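Wellow swap shelf turns into a monthly newsletter on spending less

What began as a single shelf of giveaways at the Wellow library has grown into a newsletter for people who love making a dollar last, and the first issue is already being passed from kitchen to kitchen.

Called Nestness, it comes out once a month and is put together by neighbors Yichen Hao and Boyang Dong. The February issue runs 12 pages and is packed with ideas from readers: how to stretch a roast chicken over three suppers, when to buy winter coats, what to do with the last inch of jam in the jar (shake it up with oil and vinegar for a salad dressing — it's delicious!).

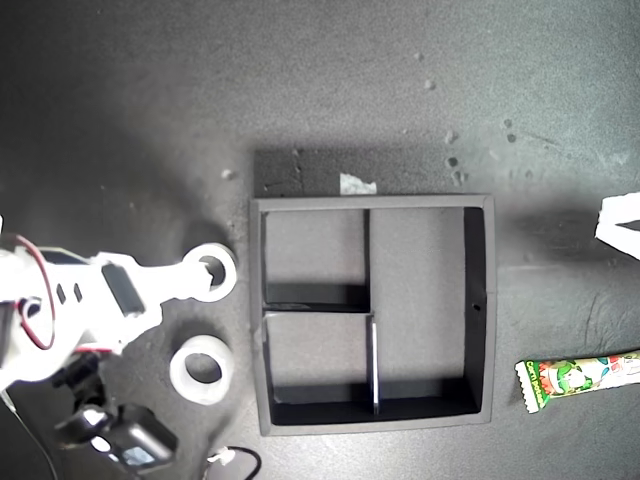
Hao and Dong took in more than 30 tips for the issue, and the best of them are about using what you already have. One whole page is given over to keeping small things sorted so you don't buy them twice. A plain square black tray, like the one on the dark gray tabletop here, gets a glowing mention as a home for batteries, spare keys and coupons. Hao keeps hers by the front door and says she hasn't bought a pack of batteries by mistake since last summer.

There's a price book to fill in, too. Readers write down what they pay for flour, coffee, dish soap and other basics at each store, then check the list before they shop. Dong has kept one for two years and swears by it. "I thought I knew where the cheap coffee was," he said. "I was wrong the whole time, and I was so happy to find out."

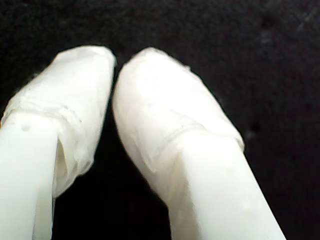 He has since talked his sister into starting a price book of her own, and the two of them trade numbers over the phone after every big grocery trip. Their notes on freezer meals will fill the middle pages of the next issue.

Also coming up is a long piece by a reader named Rautiainen on mending wool socks, with a pattern for turning the hopeless ones into mittens. It's a wonderful read even if you've never held a darning needle.

Nestness costs $2 an issue, or nothing at all if you send in a tip that gets printed. Copies are at the library's front desk and at the Skollemero bakery, next to the day-old bread. Tips for the next issue can be dropped in the box at either spot.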